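Kirnumbridge Evening Program
Rooms and Finishes, Handout 6: Why the Color on the Wall Is Not the Color You Bought
Instructor: Georges Darwish
Revised 2018-05-31

Bring last week's sample boards. If you painted yours on the lid of a pizza box, bring it anyway, and we will talk about grease.

1. Left over from last time

Christos Fragkou asked whether "warm" and "cool" mean anything you could measure. Sort of. On a color wheel, the reds, oranges and yellows get called warm and the blues and greens get called cool, and purple is claimed by both sides depending on who is selling it. In practice a decorator uses the words to compare two colors. A gray can be warm next to one gray and cool next to another. A paint store will print "warm gray" on a chip as if that settled it.

The homework question about ceiling white had a wide range of answers. I accepted most of them. I did not accept "same as the trim, I guess."

2. Light reflectance value

Most paint chips carry a number called LRV on the back. It runs from 0, for a black that swallows everything, to 100, for a white that gives all of it back. No real paint gets to either end. Whites from the can tend to live in the eighties and low nineties. What gets called charcoal is usually down in the teens or below.

What the number is good for:
Comparing two colors for lightness without arguing about it.
Checking that a door frame will stand out from the wall beside it, which matters a good deal to anyone with poor eyesight.
Guessing how many lamps you are going to need.

What the number won't tell you is hue. A pink and a green can share an LRV. People have ordered by number over the phone and been surprised.

My own advice for small dark rooms is unpopular. A room with one little window on the shady side will not become bright when you paint it white. It will become a dim white room, and dim white looks like dishwater. A middle color with some body to it often does better there. We will look at both on the boards.

3. Light sources

Paint has no color of its own in a closed closet. Everything you see is the lamp or the sky, minus what the surface kept for itself. So you change the lamp and you change the paint.

In the northern half of the world, north-facing rooms get bluish, fairly even light. South-facing rooms get stronger light that moves around. East is pleasant at breakfast and flat by supper; west is the reverse, and turns cream walls the color of a peach at the exact hour when you have guests.

Bulbs are labeled in kelvins. Low numbers are yellow and high numbers are blue, which is the opposite of warm and cool as everybody uses the words. I don't make the rules. Write it on the inside of your notebook and move on.

Metamerism: two samples match under one light and fall out under another. It happens because they were mixed from different pigments that only add up to the same thing under certain conditions. Classic case: curtain and wall match in the shop, then quarrel for years at home. The cure is to look at both of them together, in the room, by day and by lamp.

Case for discussion. Bonifacio Valcárcel repainted a hallway in January for a client who wanted "the green from the brochure." The brochure had been printed by Flirnance, a firm whose greens are greener than anyone's. He matched the paper perfectly under the shop tubes. In the hallway, under two yellow bulbs, it went the color of canned peas. The invoice came to 1,836 and the client paid half. Questions to think over: which light should he have matched under, and at what point should the word "brochure" have worried him?

4. Neighbors

Colors lean on each other. Put a medium gray on a white board and the same gray on a black board, and the first one looks darker. Put a neutral gray beside a strong red and it picks up a little green. The eye is busy exaggerating differences, and it does this without asking.

This is the reason for painting samples on a board with a white border and carrying the board about. Painting a square straight onto the old wall gives you the new color plus whatever the old color is doing to it. If the old color is salmon, you will learn mostly about salmon.

The floor counts as a neighbor, and a loud one. It is usually the largest piece of color in the room after the walls, and daylight bounces up off it. A reddish floor will put a blush on the lower part of a white wall. Ziad Sabbagh's rule is to choose the floor first, the big upholstery second and the paint last, on the grounds that paint is cheap and comes in over 1,000 colors while sofas come in gray. I agree with the order.

5. Sheen and texture

Same can of pigment, different sheen, different color. Gloss sends light off in one direction like a mirror, so from most spots it looks deeper, and from one unlucky spot it looks white. Flat paint scatters light every which way and looks a bit paler and softer. Flat also hides bad plaster. Gloss announces it.

Texture works on its own account. Every bump has a lit side and a shaded side, and the shaded sides drag the whole wall down a step. A color put on a rough wall will read darker than it does on a smooth board, more so when a window rakes light along it from the side. Allow for that when you choose. Going one chip lighter on the strip is a fair starting guess.

On names: Qudah sells "Oat," "Old Oat" and "Oat Shadow." Grarnix sells "Biscuit," and it is Old Oat. Write down the code, never the name. Names get retired when someone in marketing has a birthday.

6. Quiet palettes

Pale blue, taupe, dark brown and beige have been put together in more rooms than any of us would care to sit in. They are hard to get badly wrong and easy to get dull. Keep an eye on the step in lightness between one and the next.

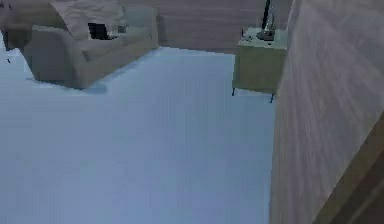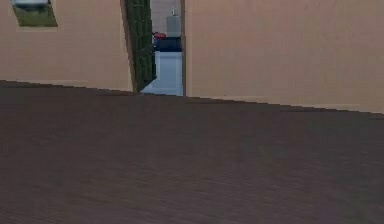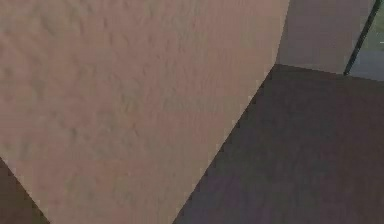
In order: a light blue floor with a sofa; dark brown against pale beige walls; beige with a bumpy texture. All three are computer renderings.

The usual remedy for a dull palette is "a pop of color," a phrase I would like to see less of in your write-ups. One orange cushion tells the visitor that you own one orange cushion. If a scheme feels flat, first try widening the gap between the lightest and the darkest thing in it. Then try a change in sheen. Then, if you must, the cushion.

7. For next time

Take one room you can get into both by day and after dark. Make a sample board at least as big as a sheet of typing paper, two coats, white border. Look at it in six situations of your choice and write one sentence on each. I want plain words. "Went yellow near the lamp" is a full answer. "Evokes a Tuscan afternoon" will be handed back.

Anas Bitar has the fan decks and will lend them out against a signature. They are to come back with all their strips. Last term the beiges went missing and the reds came back untouched, so we know something about the tastes of the neighborhood.

Reading: chapter on trim and edges, skip the part about sponging.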